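3.2 Placing the bowl and checking the rim

Before you begin, the table should be clear in the middle. The plant and the small jar can remain near the far edge.

1. Hold the bowl from both sides, one side low near the base and the other over the rim.
2. Bring it above the center of the table and keep it level.
3. Turn it slowly and look for chips on the rim. Touch the ridges near the bottom also - small cracks like to hide there.
4. Put it down gently, base first, and wait until it stands still before you let go.

Note: The small gray mark low on the outer wall is normal. Please do not scrub it.

Caution: Never slide the bowl over the tabletop. Small grains under the base can scratch the white surface. If you find a chip, put the bowl aside and tell Lama Ghanem before 12 o'clock.
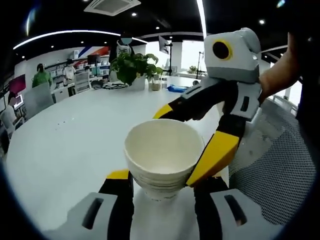

Figure 3. White ceramic bowl held at the base and the rim, above the oval table.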